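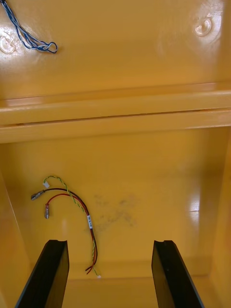 August 30, 2021. Wires, mostly

Up too early, coffee, no breakfast. Bus late. Got in and Margit already had the lights on and half the bench covered, so no easing into it today.

Started with the yellow enclosure. Glossy thing, shows every fingerprint. The little harness at the back of the lower part is what I have been putting off, the yellow-green pair with the white connector, then black and red with the metal terminals on. I want it all labeled before anything else goes in. Didn't get to it. Wrote BLACK / RED / Y-G on tape and then the tape wouldn't stick to my own fingers properly let alone a wire. The blue and white pair up top I left alone, need the drawing first and Darnell has the drawing. Darnell is in Cabanatuan till September. Emailed. No answer, it's the middle of the night there, dumb of me.

Moved to the tray instead. Foam sheet in the bottom was Eirini's idea and I was snotty about it when she brought it in, said it was a fuss. It's good. Nothing rolls. Told her so at lunch and she just went "mm."

Solenoids next. I like these more than I should. The small one has its spring around the plunger and a blue and white label I can't read without my glasses (left them at home, second time). The big one is the one with the chrome dome nut on top. Fengying wants it for the Trelton job, I want it for the Brornine one. We'll see who gets in first tomorow.

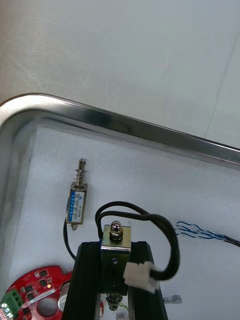
The tray, both solenoids, red board in the corner with its orange light.

Frayed ends on the blue and white bundle bug me. Should be trimmed and crimped, 2 minutes' work, and I walked past it all afternoon. Put it on the list. The list is now on the back of an envelope from the gas company.

Achilleas called at 3 about the invoice, wouldn't get off the phone, something about Fakine and the wrong shipping code. Said yes to everything. Must check what I said yes to.

Red board after that. Pretty thing up close, scalloped edge like a pie crust. So many cream connectors and not one of them marked in a way I can follow. Sketched it in pencil, got the big capacitors and the green terminal block down, then the phone agian.

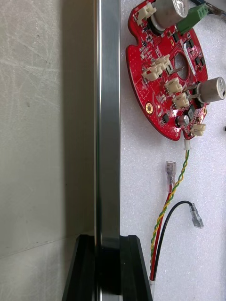
Red board on the foam, metal bar next to it.

Home late. Eggs. Mom rang, forgot to ask about her knee. Call her back. Glasses in bag NOW, by the door.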